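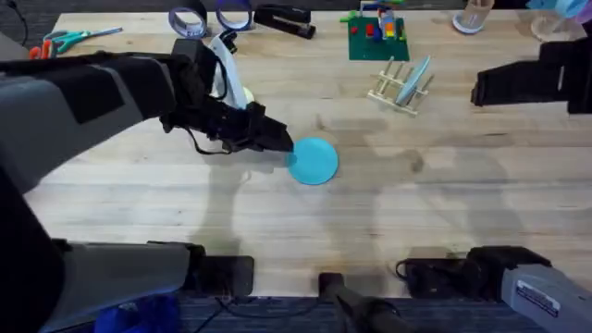 Page last changed: 17 July 2026

Crime Reporting, Unit 5: Reading a court story

Bring a printed copy of the Garrido trial coverage to class. Mark it up before you arrive, in pen.

Most court stories come from one side's opening statement. On day one the prosecution talks and the defense mostly doesn't, so the first headline is the prosecution's headline. Whether the jury later believed it is often a paragraph on an inside page, if it ran at all.

Things to check in the Garrido pieces:

Who is speaking? "The court heard" hides the speaker. It could be a lawyer, a witness under oath, or a police summary read into the record. Those don't weigh the same.

What was the charge? The Pikley paper used "murder" in its headline in January, when the charge was still manslaughter. The correction ran 2 weeks later. I doubt many readers saw it.

What does "faces up to 80 years" mean? Usually a reporter added up every maximum on the charge sheet. Judges rarely sentence that way, and terms often run at the same time. Ask what people convicted of that charge in that county tend to get. The story won't tell you.

Where did the adjectives come from? "Brutal" and "cold-blooded" should sit inside quote marks with a name attached. Count how many don't.

A word on the Gorkalex database, which some of you cited last term. It claims 2,516 verified cases. I have asked what "verified" means and got a brochure. The Bolus archive is smaller and uglier, but it links to filings. Use that one.

Written work: rewrite the first four paragraphs of one story using only what was said under oath or filed. If you end up with two sentences, hand in two sentences.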